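The Case for the Wire Basket

4 min read

Most kitchens store fruit in whatever bowl was left over. I think this is a mistake, and a cheap one to correct. A shallow wire-mesh basket does the job better than ceramic, glass or wood, and it costs less than most of them.

The main argument is airflow. A solid bowl holds moisture at the point where one fruit rests on another, and that point is where mold starts. Mesh leaves the underside open. In October I moved my lemons from a glazed bowl to a steel basket and began checking them every 7 days. Turning them over takes a minute, and it has changed how I shop — I now buy fewer at a time.

A pale, scuffed patch on the peel is no reason to reject a lemon. Soft spots are. The sticker can stay on until the fruit is washed.
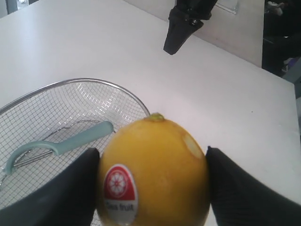

What belongs in it

Recipes and store displays like to group by color. I would group by how fast things spoil. Lemons keep reasonably well at room temperature for a week or so. Cucumbers lose water quickly and should go in the basket only if they will be eaten that day. Bananas should be kept elsewhere, as they speed up ripening in some of their neighbors.

Long items also present a geometry problem. Anything longer than the basket is wide will lean on the rim, and a light basket can tip. Lower the long piece in first, at an angle, and add the round fruit after it.

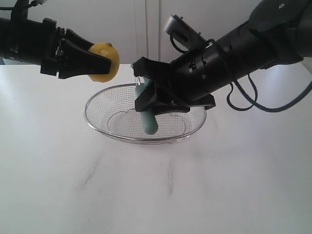

Size matters more than finish. Some 16 ounces of fruit is a sensible load for a small basket; beyond that the lower layer is out of sight and gets forgotten. Javska and Prerley both sell deep models, and I would avoid both for this reason. The shallow Hassanpour is plain and adequate.

The usual objection is that mesh is hard to clean. It is, slightly. A soft brush and warm water along the rim will handle it, provided the basket is dried before the fruit goes back in.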